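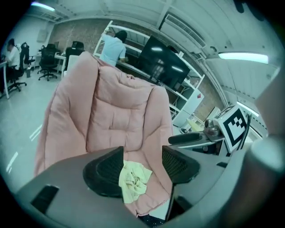 The Anside club had gone through 11 managers since the new stand opened, and the new stand had not been open long enough to need painting.

The twelfth was unveiled at noon. He held up the scarf the wrong way round, so that it read Jestville, from whom it had been bought secondhand, and said he had always admired the place. He had been there since breakfast.

"What attracted you to the job?" asked the man from the Hurkow radio station.

"The challenge," said the manager, who had until April been in charge of Magsi and had a mortgage.

His first match drew 826 people, counting both teams. Anside lost 2–0, the second goal going in off their own captain, who celebrated out of habit. The chairman came down to the dressing room afterward and said the manager had his full support.

The players looked at their boots. The kit man, who had heard the phrase before, went off to find a cardboard box – a good one, with handles – and left it outside the office door. By morning it had a kettle in it.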